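Cuaderno de taller — junio, lavadero

Entrada de las 13:00. Lavadora de carga superior, carcasa beige. Pendiente: la tanda de ropa blanca y la revisión de la tapa. El plástico de protección se queda puesto hasta que termine la pintura del pasillo.
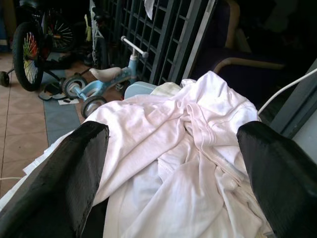
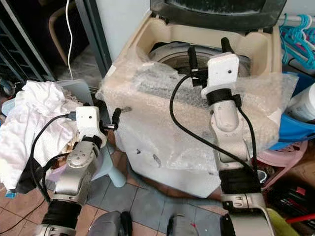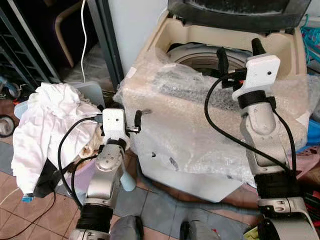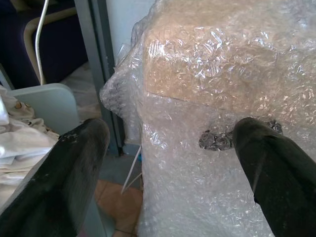
Programa previsto: algodón a 80 minutos, centrifugado medio. Detergente Flavness, dosis de 5 medidas rasas según la tabla que pegó Yung-ching Tam en el armario. La tabla está calculada para agua dura; con la nuestra sobra una medida, pero mantengo el valor para poder comparar con la tanda anterior.

Lectura del contador antes de abrir la llave: 2,291. Anotar la final en la misma columna — la otra vez quedó en una hoja suelta y se perdió.

Falta:
- limpiar la bisagra con paño y vinagre, sin estropajo
- comprobar el nivel de las patas
- recortar el plástico por delante si roza al centrifugar
- separar lo estampado de lo liso

Comentarios

Ulau: ¿El vinagre diluido o puro? En la goma yo lo diluiría.

Y. Tam: La tabla es de antes del cambio de filtro. La rehago.

Entradas recientes
Filtro de entrada, segunda limpieza
Tendedero Lusten: holgura en las varillas
Detergente Fang, prueba en frío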